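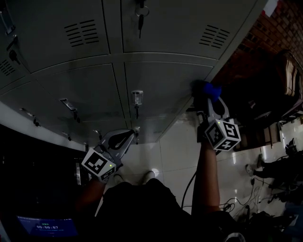

Search this site Type and press Enter

The first thing you do at the Grollel mustard works is give up your bag. I'd brought my big one (of course I had, I'd come straight off the train with a sandwich, an umbrella and a sweater I never wore), and it took me two tries to get it all into a locker. Then you tuck the key in your pocket and check for it every five minutes for the rest of the morning. Maybe that's just me!

I'd been wanting to do this tour for years. Grollel is a short walk from the station at Steststead, past the canal and then uphill past a tire shop, and you can smell it well before you see the sign. It isn't quite the smell of mustard in a jar. It's more like warm vinegar and wet hay, and it gets you right behind the eyes. They run the tour on Tuesday mornings only, and tickets are $8, which you pay at the desk in cash or by card.

Our guide was Wael Naciri, who has worked there for 38 years and started out washing jars. He talks fast and he walks faster, so wear proper shoes. He took us into the seed store first – sacks up to the ceiling, yellow on one side and brown on the other – and had us each chew a few seeds of both. The yellow ones are mild, almost nutty. With the brown ones nothing happens, and nothing happens, and then your whole nose goes off. A man next to me had to go stand by the door.

After that came the soaking room, where the seeds sit in vinegar and water, and then the mill. I could have stayed in the mill all day. They still use stones for the coarse kind, and there's a big old one, retired now, with the number 1373 cut into its side. I asked if that was a date and Wael laughed and said no, it was the quarry's stock number, and that people ask him every single time. So I felt very original.

The bottling hall was noisier than I expected and we only got a few minutes in there, up on the walkway. It was a Prillia day, the sweet one with honey, and the jars came rattling along so quickly that I couldn't follow any one of them. I would've liked longer on this part and a bit less on the history of the labels, which we got in the corridor afterward, standing up, with a slide show. There are a lot of labels.

Then the tasting! Little pretzels, cold sausage, slices of apple (apple with mustard, try it) and 2 kinds you can't buy in stores. One was made with dark beer and I didn't care for it. The other they call Kinnunen, and it's smoky and grainy and so hot at the end that I went back for more bread twice. I bought three jars and then had to carry them around town.

The shop closes at noon, so do your buying before you go looking for lunch. There's a café over the road that does a decent ham roll, and they'll put Grollel on it if you ask.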